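给叠衣服的双臂写规矩

阅读时间:约 4 分钟

去年七月我刚接手 Surora 这个项目的时候,心里想的全是模型、数据、成功率,压根没想过自己有一天会坐下来,认认真真写一份操作规范,还写得挺上瘾。写规范这件事,说出来大概没什么人羡慕,可我现在真觉得它是我这半年里做得最踏实的一件事(我妈听完问我,那不就是写值日表吗?嗯,也差不多)。

起因是和 Grímur Thoroddsen 的一通电话。他在 Riis 做了很多年产线安全,说话慢悠悠的,问我:你们两个人操作同一台机器,叠出来的动作一样吗?我当场就答不上来。后来回头翻记录,果然各叠各的,有人先折袖子,有人先对折,有人夹住布就往上提得老高,看得我直冒汗。

于是有了第一版,一共 11 条,打印出来贴在墙上,没过多久就被我自己划得乱七八糟。现在留下来的是 5 条,我把自己最在意的几条抄在这里,也许对同行有点用。

开机之前,先看急停按钮在不在手边,再看线。线缆要给手臂留出活动的余量,桌面上的线往边上归拢。Clenus 那边的朋友喜欢用扎带把线扎得死死的,我试过,手臂一转大了就绷着,后来改成魔术贴,松紧好调得多。

夹爪合拢要慢,尤其是碰到薄布料的时候。我们规定两只手臂不同时去抓同一处,一只先夹稳,另一只再靠过去。每连续做 50 次就停下来检查指尖,有没有线头,有没有松动,顺手擦一擦。

人的手不进工作区。衣服歪了想伸手去扯一下,这个冲动我太懂了!可是规矩就是规矩,先暂停,等手臂停住了再动,哪怕只是抹平一个小角。

还有一条是关于什么叫“叠好了”。我们为这个吵得最久。Zokia 的同事主张量边长,我主张看形状和边角,最后折中:大致成方,边角不外翻,轻微的褶子可以放过。角上堆成一团的,就老老实实记成“待整理”,别手软。 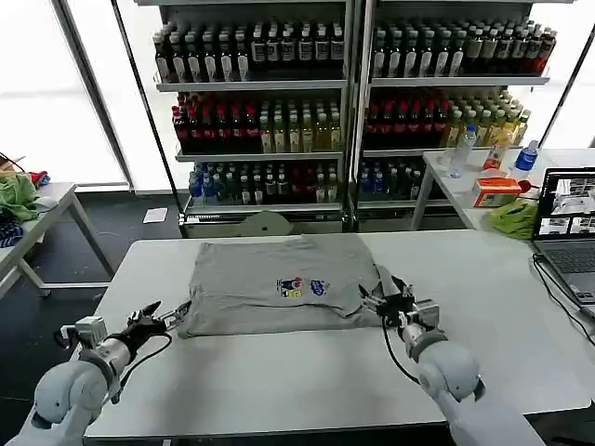
右边的夹爪捏住灰色 T 恤的边,左边的张着手指等在一旁。右下角还有点堆着。

写到这里想起来,第一版里我还规定过 T 恤要统一正面朝上,后来删了,删完又有点后悔。要是你们那边也在做软布料的活儿,有成文的规范,不管多简陋,都欢迎发给我看看,我是真的爱读这种东西。下回打算写写交接班的记录怎么填,草稿已经开了个头,还卡在表格该有几栏上。

联系我 | 版权所有,转载请先留言 | 返回顶部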